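Home Catalogue Editions Study Sets Orders Contact

The Srour Edition: Collected Novels and Letters of Aino Akberg

The Srour Edition brings together the complete fiction of the novelist Aino Akberg with a selection of her correspondence and a short biographical volume. It is supplied as a boxed set and is intended for school, college and public libraries, as well as for readers who wish to own the novels in a reliable text. The set is published by Kusness and edited by Raili Kokkonen, who has also written the notes.

Akberg was the youngest child of a ferryman and a seamstress and grew up in the harbour town of Skaltuneo. The family moved several times within the town as her father's work came and went, and the rented rooms of those years return in nearly all of her books. She left school early, worked as a shop assistant and later as a clerk at a shipping office, and wrote her first novel in the evenings. It was refused by two publishers before it was accepted in a shortened form. The missing chapters are printed in this edition in their proper place for the first time.

The text of each novel has been checked against the author's typescripts where these survive, and against the first printing where they do not. Changes made by earlier publishers without her agreement have been removed. Akberg's own later corrections have been kept, and the more important of them are listed at the back of the volume concerned. Spelling and punctuation follow her practice, including her habit of leaving speech unmarked in the last novels.
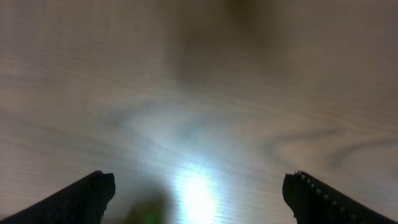 The biographical volume covers the author's childhood, her years at the shipping office, her marriage and its end, and the long period of silence before her final book. It draws on family papers which have not been open to readers before, among them a household account book kept by her mother and a diary from the author's nineteenth year. A family tree and a list of addresses are included.

The correspondence volume contains 43 letters, most of them to her sister and to her first editor. They have been chosen for the light they throw on the writing of the novels. Letters of a purely business nature have been left out, except where they concern the cuts to the first book. Each letter carries a brief note giving its date and place of writing, so far as these are known.

Details of the set

Extent: 1381 pages across all volumes
Binding: cloth, sewn, with ribbon marker
Language: English
Notes: at the end of each volume
Index: one, covering the letters and the biography
Presentation: slipcase

Volumes are not sold separately, with the exception of the biography, which may be ordered by itself in paperback. Libraries which already hold the paperback and wish to exchange it towards the full set should write to the orders department before returning any copy.

A study guide is available to teachers with each institutional order. It is arranged for a course of 18 lessons and deals chiefly with the first novel and the harbour stories. The guide may be copied for use within the school or college which bought the set, but may not be passed to other institutions.

Orders are accepted from libraries, booksellers and private customers. Institutions may ask to be invoiced; private customers are asked to pay when ordering. Sets found to be faulty in printing or binding will be replaced on return of the faulty volume together with its slipcase.

Page revised October 11, 2026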